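4.2 What the chores looked like from where we stood

I said in the introduction that we picked tidying a table because it sounded easy. I should own up to how wrong I was about that, as it shaped most of the results in this section. When Jérémie Rey and I first sat down in March to write the task list, we had laundry near the top and table tidying near the bottom, under "warm-up". By the time we'd finished, the warm-up had eaten most of our budget and the laundry had been dropped altogether.

Let me go back a bit. The question we wanted to answer was a plain one: if you give a machine a two-fingered hand and enough examples of people doing a job, can it do that job in a room it hasn't been in before? We weren't after speed, and we didn't much mind if it looked clumsy. We wanted the book to end up where the book was meant to go, and the box the same, without anything getting knocked on the floor.

Our examples came from people working with hand-held grippers, one in each hand, so that everything the person did was done with the same sort of fingers the machine would later use. We gathered 4000 of these, and 926 were thrown out before training. Most of the ones we threw out were fine as tidying goes (the table ended up lovely) but the marker on one of the grippers had gone out of view for too long and we couldn't recover where the hand had been. I was quite cross about this at the time. Ysaline Besnard, who did the checking, was a good deal calmer and kept a list of which tables it happened at, and that list ended up being more use to us than half the things we'd planned to measure.

The policy trained on what was left managed 72 per cent of the trials in the room we call Ulbridge, where a large share of the examples had been gathered. I'd have taken that happily if it had held up elsewhere. In Mikach, which had a lower table and much dimmer light, it fell apart in ways I still find hard to sort into tidy groups. Sometimes it reached for the right thing and closed its fingers too early. Sometimes it simply hovered. Once it put a mug down beautifully on top of another mug, which our scoring sheet had no box for, so Jérémie wrote "no" and drew a little picture next to it.

Flat things were the worst by a long way. A person who wants a book off a table slides it to the edge with one hand, lets it hang over a bit and pinches it with the other, and they do it without thinking. With grippers they still do it, only slower and with more muttering. The machine picked up the sliding part well enough. What it didn't pick up was when to stop sliding, and we lost a lot of books over the far side that way. Boxes with lids were a different sort of trouble, as the gap between the fingers has to suit the narrow side, and if you come at the wide side you just push the thing about. Figure 3 is from the collection work and gives an idea of the sort of table and room we mean throughout. 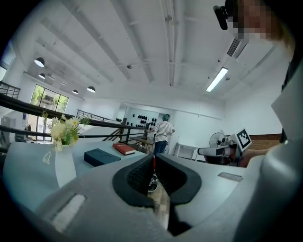 Figure 3. Table tidying with hand-held grippers: a box and a hardcover book on a white table, with a vase of flowers at one end.

We tried to fix the sliding problem by adding 2000 short clips of nothing but book handling. It helped at Ulbridge and made no difference I could defend at Mikach. My own feeling, and Ysaline doesn't fully share it, is that the clips were too neat. People who know they're only there to pick up a book do it in a very careful way, and the careful way doesn't include the moment where it nearly goes wrong and you catch it. Those near misses were all over the full-length examples, and I suspect we'd have done better asking for more of them.

So can a machine tidy a table yet? In a room it knows, with a handful of ordinary things on it, I'd say mostly yes, if you're patient and you stay nearby. I wouldn't leave it alone with a vase. Delorme, our third room, was the shop-floor one, with parts to sort into trays, and there the picture was rather kinder, as the trays stayed put and the parts were all much of a size. I'll come to those results in 4.3, along with the Tremuvska trials, where we changed the finger pads halfway through and had to start the scoring again from scratch.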